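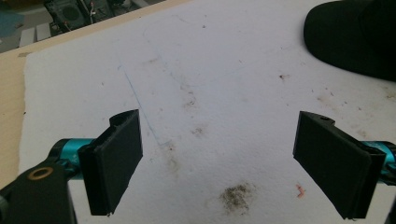
The hand-held gripper above a work sheet on one of the tables at Medness.

Davoud Tabrizi has spent most of the past two years trying to get robots to learn from tools that are not attached to robots. At Medness, the lab in Jilldale where he runs the manipulation work, people carry a gripper by hand, do a task with it, and the recordings are used to train a policy that later runs on an arm.

The approach has been around for a while in different forms. What Tabrizi's group wanted to know was how much the surroundings matter. They had 2000 recordings of short pick-and-place tasks and a choice about how to make the next batch.

"We had two camps in the lab," he says. "One said keep the table clean, change the cover every morning, keep the light the same. The other said leave it alone and let it get dirty. I was in the first camp, so I should say that."

The two batches were made with the same gripper and the same people. In the clean batch, the sheet was replaced as soon as it had a visible mark. In the other, it stayed down until it tore, and anything spilled or drawn on it was left where it was.

"Pen lines, smudges, whatever," Tabrizi says. "Small dark spots turned out to be the interesting ones. A policy trained only on clean sheets would go down and close on a spot. It had never seen anything dark on the white that wasn't an object, so it treated it as one."

The group tested both policies on an arm at Zindstead, a partner workshop across town where the tables are older and the lighting is worse. Over 129 trials each, the policy trained on marked sheets made far fewer false grasps. On a fresh sheet the two did nearly as well as each other, which surprised him more than the first result.

"I expected to pay for it somewhere. I thought the marks would slow the training or make the grasps less accurate. We looked for that and didn't find it, at least not with this amount of data."

He is careful about how far to take it. The objects were small and rigid, the tables were all flat, and the sheets were all white. Cloth and clear plastic have not been tried. He also thinks some of the effect may come from the people doing the work, who moved faster when they didn't have to stop and swap covers. A person using the gripper could do 40 recordings before a break in the marked batch, and usually fewer in the other.

"That's a confound and we say so in the write-up. Slower people move differently. They hesitate over the object, and the policy picks that up."

The next round starts in September and will separate the two. One group will stop at fixed intervals even though the sheet stays down. The recordings will go through Opoku, the lab's own sorting software, which drops any run where the fingers leave the camera's view for too long.

Asked what he would tell another lab that is setting up a table, Tabrizi says he would start with the spares cupboard. "We used to order sheets by the box. I'd buy less of that and spend the money on more tables in more rooms. We still only have the one room, and the policy knows it very well."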